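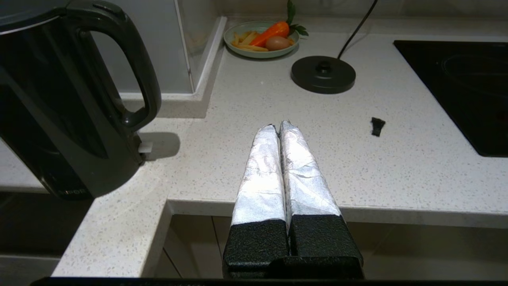
图2 指端包覆铝箔的双指夹爪与白色斑点台面

打印本页 | 用电子邮件发送

4 结果与讨论

4.1 样本与记录的整理

本节报告共用墨水屏手写平板在日常办公中的批注情况。如第3节所述,设备分为2种配置:一种是Kenisley,屏幕较大,机身没有实体翻页键;另一种是Flinness,屏幕较小,右侧有翻页键。两种设备都装有同一版本的Tullomero批注软件,登录后从同一个文档库取文件。参与者来自Tremblay资料中心的编目、校对和读者服务三个部门,报名者为40人,其中24人从头到尾参加了研究,其余的人因为调岗、休假或者不愿继续使用而中途退出。下文凡未特别说明的,都只使用完整参加者的数据。

软件日志中共得到3826条批注记录。一条记录指一次连续书写,从笔尖接触屏幕开始,到用户翻页、退出文档或停笔超过设定时限为止。这个定义会把一段写得很慢的长批注拆成几条,也会把同一页上相距很远的两处短记号合成一条。我们在试验阶段比较过几种时限,最后采用的是与人工判断最接近的一种。人工判断由两位作者各自完成,意见不一致的地方由第三位作者复核。复核时看的是笔迹回放,不看书写者的账号。

误触没有计入上述记录。墨水屏设备的误触主要是手掌压屏造成的,在日志里表现为没有压感值的短线或圆点。Tullomero自身会过滤一部分,剩余的由我们手工删除。Kenisley上的误触明显更多,可能与边框较窄有关,也可能只是因为这款设备常被平放在桌上书写,手掌落下的面积比较大。我们的日志不能把这两种解释分开。

4.2 初次印象

第一次拿到设备时,多数参与者首先谈到的是重量和书写时的阻力。访谈没有给出评价项目,只请他们说出想到的第一件事,然后再追问。编目部门的人几乎都提到屏幕能不能完整显示一页目录卡片,校对部门的人更多谈到笔尖落点是否准确,读者服务部门的人则关心设备能否很快递给下一位同事使用。三个部门谈的是同一台设备,谈话内容重合却很少。

对屏幕刷新的看法分歧最大。有人在最初几分钟里一直觉得画面“闪得不舒服”,也有人直到我们问起才注意到。事后查看各人的背景问卷,先前用过电子书阅读器的人较少提起闪烁。这一点不难理解,不过样本太小,我们没有做检验。

对颜色的抱怨集中在校对部门。他们在纸稿上一向用红笔写必须改动的地方,用铅笔写可以商量的地方,而两种设备的屏幕都只显示灰度。Tullomero允许选择笔色,导出后颜色也能保留,但书写时看不出区别。一位校对员说:“我知道它是红的,可我看不见它是红的,所以我会再看一遍。”类似的话在访谈里出现过多次。后来这个部门自行约定,必须改动的地方画双线,可商量的地方画单线,颜色设置基本没有人再用。

初次印象中还有一类意见与设备本身关系不大,谈的是放设备的柜子、充电线的长短、保护套上有没有编号。研究设计时我们没有给这些内容留位置,编码表里起初把它们归入“其他”。整理到一半时,“其他”已经是最大的一类,于是重新拆分,增加了“存放”“交接”“供电”三个代码,已编码的访谈全部重编了一次。

4.3 使用一段时间后的变化

第二轮访谈在六月进行。与第一轮相比,谈重量的人少了,谈文件查找的人多了。这个变化在两种设备上都能看到。

文件查找的困难主要来自命名。资料中心的文件名由系统生成,前半段是部门代号和批次,真正有区别的部分排在最后,而Tullomero的列表视图在名称过长时省略的恰好是末尾。在台式机上把窗口拉宽就能看到全名,平板上没有相应的操作。参与者的应对办法各不相同:有人按修改时间排序,只打开最上面的一个;有人在封面页手写一个大字作为记号,用缩略图来辨认;还有人请同事把文件单独发给自己。手写记号的办法后来在读者服务部门流行开来,但记号之间没有统一规则,同一个字在不同人手里意思不同,交接时发生过几次误会。

批注的长度也有变化。研究前段的批注以整句为主,很多人像在纸上一样写完整的意见;后段则以符号、箭头和单个词居多。我们起初把这看作熟练的表现,即使用者找到了更省力的写法。第二轮访谈提供了另一种说法。几位参与者表示,他们把较长的意见移到了邮件里,平板上只留一个位置标记,原因是收到批注的人往往用台式机阅读,而导出的手写字放大以后不容易辨认。照这个说法,批注变短反映的是整个流程里的分工,与对设备熟练与否没有必然的联系。两种说法可能同时成立。日志只记录了平板上的书写,没有邮件内容,无法估计各自占多大比重。

翻页键的作用比预想的小。Flinness的使用者在第一轮访谈里普遍喜欢翻页键,认为单手拿着阅读时很方便。但从日志看,进入批注状态以后,按键翻页的比例就下降了,使用者更多用笔在页角点一下。有人解释说,笔已经在手里,换手去按反而麻烦。左手书写的参与者对翻页键评价较低,按键所在的一侧正好是他们持机的手够不到的位置。把设备倒过来可以解决,不过要先在系统设置里改变方向,下一位使用者拿到时又得改回去。

4.4 共用带来的问题

以往关于手写平板的研究大多假定一人一机。在本研究的场所里,设备由部门共用,这一条件影响了许多看起来属于界面设计的结果。

第一个问题是登录。Tullomero在锁屏后保留上一位用户的账号,需要主动退出才能切换。忙的时候没有人退出,于是有些批注挂在别人的名下。我们在整理日志时根据排班表和笔迹纠正了其中一部分,仍有少量无法确定书写者,这些记录计入总数,但不进入按人统计的部分。对参与者而言,署名错误的后果轻重不一。编目部门基本不在意,他们的批注改完就清除;校对部门则很在意,因为署名关系到由谁回答作者的疑问。

第二个问题是个人设置。笔画粗细、左右手模式、刷新方式都保存在设备上,不随账号走。每个人拿到设备后都要先看看上一个人改了什么。有的部门约定用完恢复默认,执行了不久就松懈下来。有一台Kenisley一直停留在最粗的笔画,大家后来都习惯了,用它的人写的字也普遍偏大。

第三个问题是笔。两种设备的笔外形接近,互相不能通用,拿错以后屏幕没有任何提示,只是写不出字来。参与者报告的“死机”里有一部分属于这种情况。给笔贴上彩色胶带以后,这类报告少了很多。胶带是读者服务部门自己贴的,不在研究方案之内,我们在巡查时才发现,具体从哪一天开始已无法确定,因此没有做前后对比。

充电方面没有出现我们担心的情况。设备待机时间长,偶尔忘记充电影响不大。只有一次,同一柜子里的设备同时没电,原因是柜子后面的插线板被人关掉了。

4.5 与纸稿流程的比较

研究期间纸稿流程没有停止,参与者可以自行选择。选择纸稿的情形集中在两类文件:一类是需要并排对照的,例如新旧两版目录;另一类是要在会上传阅的。前一类受屏幕数量限制。有人尝试把两台平板并排摆放,但翻页不同步,试过之后就放弃了。后一类的理由更多与习惯有关,会议桌上每人一份纸稿,谁翻到哪里一目了然。

选择平板的情形也有比较清楚的规律。需要多轮修改的文件、页数多而每页改动少的文件,多数在平板上处理。参与者提到最多的好处是不用再辨认哪一叠纸是最新的一版。这个好处来自文档库,台式机上同样具备,但在访谈中它几乎总被说成平板的优点。我们在编码时按参与者的原话归类,读者理解相应的频次时应考虑到这一点。

两种流程并行还产生了重复劳动。有几份文件在纸稿和平板上分别被批注,合并时只能由一个人逐页对照。合并工作没有列入任何人的职责,多半落到最后经手的人身上。第二轮访谈中对平板评价下降最多的,就是承担过合并工作的几个人,他们对设备书写手感的评价则基本没有变化。如果只用一个总体满意度来衡量,这两件事会混在一起。

4.6 局限

参与者都来自同一个资料中心,且是自愿报名,对新设备的兴趣可能高于一般职员。中途退出者的意见只有离开时的简短问答,不能与完整访谈同等看待。Kenisley和Flinness在各部门之间的分配受柜子位置影响,没有做到随机,所以设备差异与部门差异有一部分重叠。

日志的时间戳以设备时钟为准。有两台设备的时钟在断电后出现偏移,我们用服务器上传时间做了校正,校正后的先后顺序可靠,具体时刻不可靠。因此本文没有分析一天之内的使用分布。

访谈由熟悉现场的人员主持,参与者在批评管理安排时可能有所保留。第二轮增加了匿名书面意见一项,收到的内容比口头访谈尖锐一些,主题没有明显不同。

作者分工:Bożena Walczak负责研究设计与访谈,Quang Huỳnh负责日志整理,Réjean MacDonald与Bożena Walczak完成批注记录的人工判断,Quang Huỳnh复核。

打印本页 | 用电子邮件发送

读者评论

Chidubem Lawal:
关于笔色那一段,我们单位遇到的情况一样。后来改用虚线和实线,导出以后也看得清楚。想问一下,双线和单线在字行很密的页面上会不会分不开?

Cosimo Grasso:
4.3里批注变短的两种解释,如果能拿到邮件的数量(不需要内容),应该可以粗略判断一下。另外,文件名省略末尾的问题在别的批注软件里也有,我是把批次号挪到后面解决的,前提是能说服管系统的人。

Quang Huỳnh:
回复Chidubem Lawal:字行密的页面确实有人看错,他们后来把双线画在页边,不画在字下面。回复Cosimo Grasso:邮件数量当时没有申请调取,现在已经超过保存期限了。

Chidubem Lawal:
谢谢,画在页边我们也试试。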